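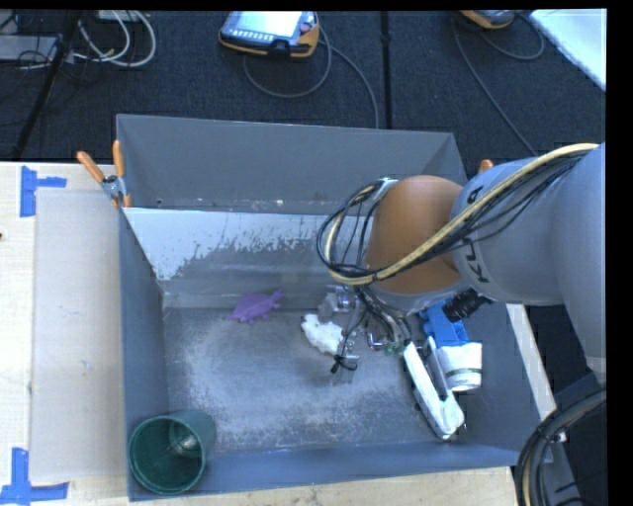
In Praise of the Shabby Bin

Opinion > Columns > Istley Notebook

My neighbour has replaced her kitchen again. The old one was four years old and, as far as I could tell from the times I was let near it, in perfect health. It had drawers that shut themselves and a tap you could pull out on a hose. Its crime was a scratch on the worktop, next to the kettle, which she had taken to covering with a trivet whenever anyone came round.

I would like to say a word for scratches. We have got ourselves into a state where anything that shows it has been used is treated as though it has died. A dented saucepan goes to the tip. A metal bin with its coating flaking off, still perfectly able to have things put in it, is an embarrassment to be wheeled behind the shed. Meanwhile the shops in Istley will sell you a brand new table that someone has been paid to hit with a chain.

I find this last part hard to get past. There is a place on Dong Street which stocks what it calls the Ikilberg range: stools, crates and a sort of milking bench, all "pre-loved in the workshop". I asked the young man whether that meant second-hand. He looked hurt. It meant that the paint had been rubbed off at the corners before it left the factory, and it added a third to the price. I have a stool at home with the paint rubbed off at the corners. It took my family 33 years and I'd let it go for fifteen quid.

So we do like wear, provided it is somebody else's and comes with a label. Our own makes us feel poor, or late, or as though visitors will draw conclusions about the bathroom.

Sulastri Lumenta, who taught me to cook and has never forgiven the results, owns three knives. The oldest has been sharpened so often that it is the shape of a willow leaf. I once gave her a Plurkis set for her birthday, in a block, with a small booklet. She thanked me warmly and uses the block to hold the back door open. When I sulked about it she told me the old knife already knew where the onions were.

I'm aware of the case against. Some things do wear out, and a man who keeps a frayed flex because it has character deserves what he gets. My brother-in-law Zihan Xu ran the same car until you could follow the road through the floor, and he described this as thrift right up to the Monday it failed to leave the drive. There is also a kind of person (I have been him at parties) who is unbearable about his old coat. Buying nothing can be every bit as showy as buying a kitchen.

But between the death trap and the showroom there is a great deal of room, and most of our belongings could live in it quite happily. The scratch by the kettle didn't stop the worktop holding up the kettle. I know because I rescued it from her skip. It is in my garage now, across two trestles, covered in paint tins, and my wife would like it gone by September.

Last updated: September
Contact us | Copyright Istley Notebook | Back to top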